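Antwi Range Extender: Frequently Asked Questions
Last updated September 5, 2018

Does the extender work with my router?
It works with most home routers that have 2.4 GHz or 5 GHz wireless. The maker of the router is not important.

How many devices can I connect?
Up to 16 devices at the same time. If you connect more, the speed becomes lower for everyone.

Where should I put it?
Please put it halfway between the router and the room with the weak signal. If the light is orange, move it closer to the router.

I forgot my password. What can I do?
Hold the reset button for four seconds and do the setup again. Your old network name will be deleted.

Can I rent it before I buy?
Yes, with the Rerent plan. The shortest rental is two months, and you can buy the unit at the end for the remaining price.

How long is the delivery?
Orders leave our Punbridge warehouse in about two working days. For Ornalden we use a different carrier and cannot give a fixed day.
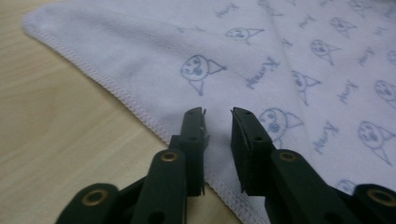 Cloth on a light wooden tabletop.

How do I return a unit?
Write to us with your order number and we will send you a label. Please include the power adapter, also when it is defective. Without it we cannot close the return.

Which firmware do I need?
Build 2649 or newer. You find the number on the Status page, under the network name.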